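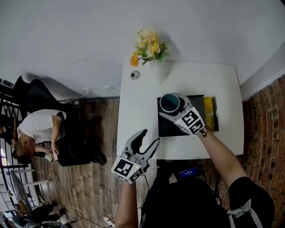

Hamdia Worku wrote to ask why a mug needs a tray at all, when the table is already flat and strong enough to hold it. Her question is a good one, and many young readers have asked something like it. The answer has to do with heat, with water, and with the way people move their arms at a table.

Tagged: Everyday Things / At the Table / Ages 7 to 10

What a tray does

A tray is a flat piece of material, often with a raised edge, that stands between a table and the things people put down on it. A mat does much the same work but has no edge. Both give a drink a place of its own. When a dark tray is laid on a white table, the place is easy to see, and people tend to put the mug back in the same spot each time.

A raised edge has a second use. If a little tea or cocoa runs down the side of a mug, the edge can keep it from reaching a book or a sheet of homework. A mat without an edge can soak up a few drops, if it is made of cloth or cork, but it cannot hold a large spill.

Heat and the table top

Water boils at 100 degrees Celsius at sea level. A drink that has just been made with boiling water is a little cooler than that, and it passes some of its heat to the mug. The mug then passes heat to whatever is under it. Scientists call this conduction. It means that heat moves from a warmer thing to a cooler thing when the two are touching.

Some table tops are not harmed by heat. Others can be marked by it, and a pale ring may be left in the finish. A tray or mat takes the heat first and slows it down. Cork and thick cloth slow it very well. Metal does not, and a thin metal tray may become hot underneath.

Why a mug has a handle

Conduction also explains the handle. The handle stands away from the hot drink and touches the mug only at its ends, so less heat reaches the fingers. Air moves around it and carries some of the heat away.

A mug should be lifted by its handle and kept upright. An adult should pour hot drinks and carry them to the table. Children should wait until they are told that a drink is cool enough to touch.

Where to put the mug

The middle of the table is often a better place than the edge. Elbows and sleeves pass over the edge many times during a meal — and a mug that stands there can be knocked to the floor. Flowers may share the table, but a vase is taller than a mug and can tip if someone reaches past it. It is best kept toward the far end, where arms seldom go.

Something to try

This activity uses cold water only. You will need a mug, a tray with a raised edge, a towel and a measuring cup.

1. Place the tray on the towel.
2. Pour 50 milliliters of cold water slowly onto the tray.
3. Watch where the water goes and where it stops.
4. Stand the mug in the water, then lift it and look at its base.
5. Dry the tray, the mug and the table.

Many mugs have a small hollow under the base, and the rim around the hollow is the part that touches the tray. Water gathers along this rim, and the mark it leaves is a ring.

Words to know

Conduction: the movement of heat between things that touch.
Rim: the outer edge of something round.
Finish: the thin layer that covers and protects a table top.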